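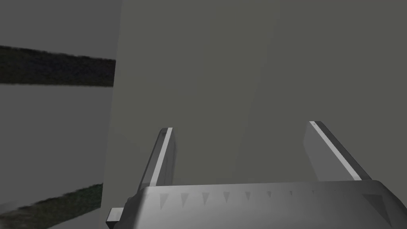

Grindport -- September 30, 2022

I have been told by three different people this month that gray is a safe color. Safe from what, I would like to know. I have lived with beige, with a mustard kitchen, and for one long rental year with a bathroom the pink of canned salmon, and I was never in any danger.

The reason it came up is that we are finally painting the front room and the hall, and I made the mistake of going to the Wavmont store on a free afternoon to "just look." The Wavmont fan deck has 47 grays in it. I know this from the sign over the rack, which is proud of it. They have names like Farina, and the woman at the counter told me Farina was the one everybody gets. I asked what made it different from the one next to it. She said it was warmer. I held them both up to the window and I could not have told you which was which if my deposit depended on it.

Warm gray and cool gray are real things, I will grant that. Put a swatch with some yellow in it next to one with some blue in it and you can see it fine. My doubt is about what happens after that, when you take one home and put it on four walls and look at it under a lamp in November. Our front room faces north. I have now taped up six sample cards and every one of them goes the same flat color by late afternoon, like the inside of a filing cabinet.

Then there is the resale argument, which I hear mostly from people who aren't selling. The story goes that buyers want a blank wall so they can picture their own things against it. Maybe so. We bought this house with a dark green dining room and a wallpaper border of geese, and I pictured my own things just fine. I would like to see somebody show me a house that sat on the market over a hallway. The leaflet I was handed at the store says neutral paint "adds value" and leaves it there, with no number and no source, and it was printed by a paint company. 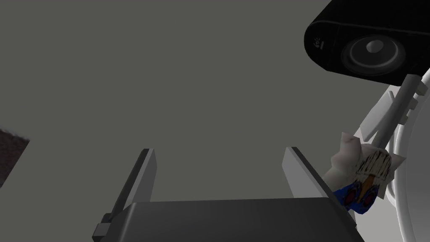 Medium gray, no seams.

What bothers me more is the money. A gallon of the good line is nearly twice the regular one, and the selling point is depth. I asked what depth meant and got a little talk on pigments that I followed for maybe half of. We need enough for the room, the hall and the stairwell, and the total came to almost $300 before brushes, tape or the primer they also wanted me to buy. The regular line did it for $160. I asked to see the two on the same board, side by side, same color. They didn't have a board like that. I find that interesting.

My sister-in-law in Skesano went through all this two years ago. She paid for the expensive line, upstairs and down, and she loves it, or says so. I stayed there a week last winter and it was a perfectly nice house. I also walked past my own bedroom door twice in the dark. I am not blaming the paint for that -- but every door, wall and baseboard on that landing was one shade, and it didn't help.

To be fair to the other side, I've been wrong about this sort of thing before. I was against the open shelves and now I'd miss them. And flat paint does hide a bad wall better than shiny paint, at least until somebody leans a bicycle on it. Our plaster is terrible. 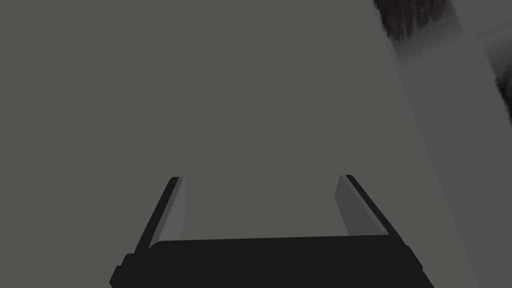

Darker gray on the left, paler on the right.

So where we are is this. The stairwell is getting the cheap stuff, in a gray, since I lost that vote. The hall is undecided. The front room I am holding out on, and I have a card for a sort of brick red taped behind the door where it gets the worst light in the house. I've been checking it morning and evening and it is still red at both ends of the day, which is more than I can say for the other six.

If you have painted a north-facing room and kept liking it for more than a year, leave a comment and tell me the color. Please don't say Farina.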